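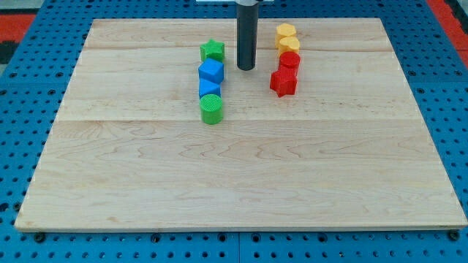

The blocks sorted on their board: greens and blues in one line, yellows and reds in the other.

I bought the Nekstead shape blocks in October, mostly because my nephew's third birthday snuck up on me and the toy store by the train station was about to close. He got his set, loved it, and then I went back and got one for my own house, which tells you most of what you need to know. But I have opinions, so keep reading if you want them!

First, the shapes. You get the usual cylinders, cubes and triangles, plus a star, a heart and a hexagon, and those last ones are what sold me. My daughter is four and she will walk past a plain cube all day long, but hand her a green star and suddenly there's a whole family living in a house with the star as the grandma. They're good solid colors too (red, yellow, green, blue), with no faces or letters painted on. I like that. We have enough toys with faces.

The yellow is more of a yellow-orange, by the way. If your kid is picky about color names, you'll be having that conversation. We had it at breakfast.

We use them a lot for sorting. I put the board on the table, dump the blocks next to it and ask for two rows. Sometimes it's by color, sometimes it's pointy ones and round ones, and sometimes she makes up a rule and won't tell me what it is until I've guessed wrong five times. The heart causes arguments. It has a point at the bottom and it's round at the top, so where does it go? My neighbor Lucimara Barbosa, whose boy comes over after school, says it belongs with the round ones and that's final. I say pointy. We haven't settled it.

The size is nice. They're small enough for her to grab one-handed and she can line them up pretty close together without knocking the whole row over. The star is the fussy one — little fingers tend to pinch it by one of the points and then it spins around. A couple of weeks in she figured out she could grab it across the middle, and it's been fine.

The pale wooden board is sold separately, which annoyed me at the checkout. It's good, though. It's big, it lies flat, and the colors really pop on it. It also keeps the game in one place, so I'm not fishing the triangle out from under the couch every night. I do wish it had a little lip along the edges, because the cylinders roll off if you bump the table and you know somebody is going to bump the table.

For stacking, I'd say so-so. The cubes and cylinders go up great. The heart on top of the hexagon works, and she's very proud of that one. Anything balanced on the star is asking for trouble. If you mostly want towers, my friend Sebastião swears by the Honorato set, and his kids have had it forever, but it's all cubes and I'd get bored.

I paid 60 dollars for the blocks and board together. That's not cheap for something this simple, and I did stand in the aisle for a while thinking about it. Ours get played with nearly every day, so I've stopped grumbling.

One last complaint: the bag they come in. It's thin, the drawstring came out the first week, and now everything lives in an old cookie tin. Very loud at six in the morning.

Four stars out of five from me. It would be four and a half with a better bag.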